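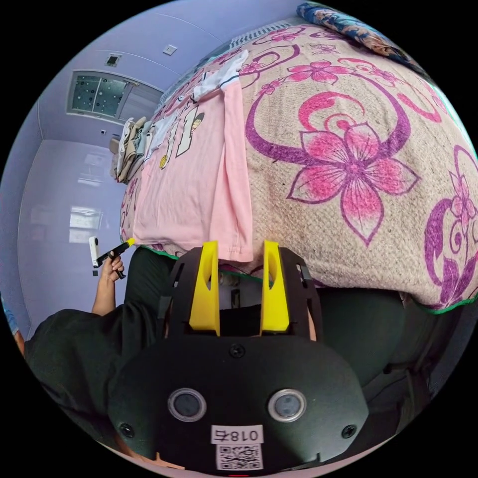 Third evening on the clothes, and I finally got to the shirts. I've been using the bed as the folding table because the real table has the iron on it and two boxes of paper I'm not ready to look at. The flowered blanket is a decent surface for it. It's coarse enough that a sleeve stays where I put it, where on the smooth cover everything slid around and I had to start over. I did the light pink shirt with the white at the shoulder first. Laid it out long, pulled the sleeve straight down the side, and it was still soft and creased along its length. I've had the blanket so long that I stopped seeing the pattern, but with a pink shirt on top of pink flowers I noticed it again. The green edging too. I used to pick at that when I was on the phone.

I'm folding everything the same way now. Face down, sleeves in, sides in to the middle, then up from the bottom in thirds. I used to fold in half and half again and the collars always ended up bent. Thirds makes a thicker bundle but it stands up in the drawer, and I can see what I have without lifting the whole stack. The long sleeves are the slow part. If they don't lie flat the first time they make a lump that shows up three folds later.

The drawers are the old Niltberg ones. I measured them again before supper because I didn't trust the number I wrote down in the fall. 43 inches across on the inside and 7 deep, so the bundles have to be a little shorter than that or the drawer catches on the way in. The top one still catches on the left no matter what's in it. I rubbed a candle stub along the runner and it's better, not fixed.

Count as of tonight, not including socks: 83 pieces from the closet and the hamper together. I would have guessed half of that. 12 are going in the donation bag. Most of those I decided on quickly, the brown cardigan took a while. It has been too tight across the back for years and I kept it because it was expensive. It's in the bag now with the bag tied.

The rest of the evening, so I remember:

- Long sleeves in the second drawer, short sleeves in the third
- Heavy sweaters in the Jukside box under the bed, lid doesn't close all the way
- Two shirts set aside for buttons, both white, need the small size
- Pillowcases moved to the hall shelf, where they should have been to begin with

Stopped to eat around 7:30. Soup and the end of the bread. Washed the pot right away for once.

The Arnix bag of hangers I bought is the wrong kind. They're too wide at the ends and they push points into the shoulders of anything knitted. I'll use them for coats and keep the old wire ones a while longer, even though I said I was done with wire. There's a hardware store past Saxena's that had the thin ones last year. I could go on the way back from the dentist if I'm not numb and cross.

My back is sore from bending over the bed. It's too low for this kind of work. Tomorrow I'll move the paper boxes to the floor and use the table like a normal person, or I'll sit on the stool and fold in my lap, which is slower but doesn't hurt.

It rained most of the day and the gutter over the window is dripping again - same spot as in spring. I put the bucket out. Need to call about that before December, when they stop answering the phone.

Left to do: trousers, the shelf over the door, and the bag of things that need mending, which I have moved four times this week without opening. Also the blanket itself should be washed. It's a lot to get dry indoors in this weather, so I'll wait for a day with some wind.

Lights out at 10:40. Left the window open a crack.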